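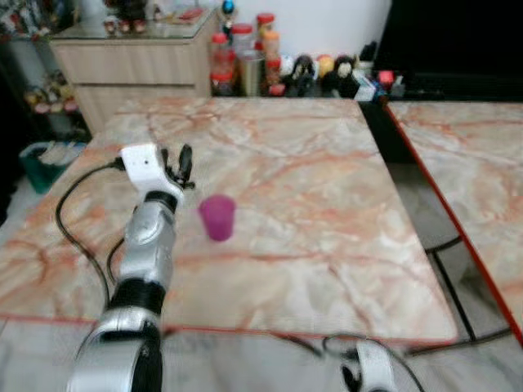 **Marble-look tabletop with pink veins – how do I clean it and does the red edge come off?**

posted by hetlow_kitchen

Hi all! I've got two tables I use side by side in my front room, both with the same pale cream marble pattern and lots of pinky-orange veins running through it. I love them. My sister says they look like salmon, but I'm keeping them.

My trouble is that I don't know what the tops are made of. I got the pair secondhand for 170 less than the seller wanted, and there's no label underneath, just black metal legs and crossbars. Could be real stone, could be a printed top. I've been wiping them with whatever is under the sink (mostly Plekidix spray, the lemon one) and lately one of them has a dull patch near the middle, about where I always put my drink down. You only notice it when you crouch and look across it toward the window.

Second thing – the tables have a red edge, and on one of them I can feel a little lip lifting at the corner. Crumbs get in there. Is that something I can glue, or should I peel the whole strip and start over?

I'm hosting a lunch in September and I'd like them to look nice without a tablecloth. Thanks in advance!

---

**dumlao_attic**

Find out what it is before you put anything else on it. Two easy checks. Lay your palm flat on the top for a few seconds first thing in the morning. Stone feels properly cold and stays cold, and a printed top warms up under your hand pretty fast. Then look at the veins with a flashlight at a few spots. If you find the same squiggle twice, or you can see tiny dots, it's a print.

If it's real marble, stop with the lemon spray right now. Anything acidic will etch it, and that would explain a dull patch where a drink sits, especially if it's juice or soda. Warm water with a small squirt of dish soap, soft cloth, then dry it. For light etching you can get marble polishing powder. I had a bad spot on a windowsill and went through 2000 grit and then 4000 before the powder, all with plenty of water, and it came up great – but that took me most of an afternoon, so try the powder alone first.

If it's a print, DON'T sand it. Please. You'll go right through the pattern and there's no way back. I did this to a side table years ago and it lived under a plant for the rest of its life.

---

**lolavden66**

just use baking soda paste works on everything

---

**pinkveins_too**

Wouldn't do the baking soda, sorry, it's a bit gritty and on a shiny top you can end up with a haze. On mine the dull patch was only buildup! All those sprays leave a film. I wiped it with plain warm water six times over, changing the cloth when it got grabby, and the shine came back. Costs you nothing, so I'd start there.

For the edge, it depends how much has lifted. If it's only the corner, clean the crumbs out with a toothpick, let it dry overnight, put a thin line of contact glue on both faces, wait until it's tacky, and press. Masking tape over it till the next day. Don't use hot glue, it's too thick and you'll get a bump that catches your sleeve. If you can pull up more than a finger's length without trying, I'd take the strip off and replace it, although matching the red might be a pain. Take a piece with you to the store.

And get coasters! I ignored that advice for years too.

---

**hetlow_kitchen**

Found the same squiggle twice, so it's a print. No sanding, got it. I did four rounds of warm water on the dull patch and it already looks better, will do the rest tomorrow. The corner is taped up as of tonight.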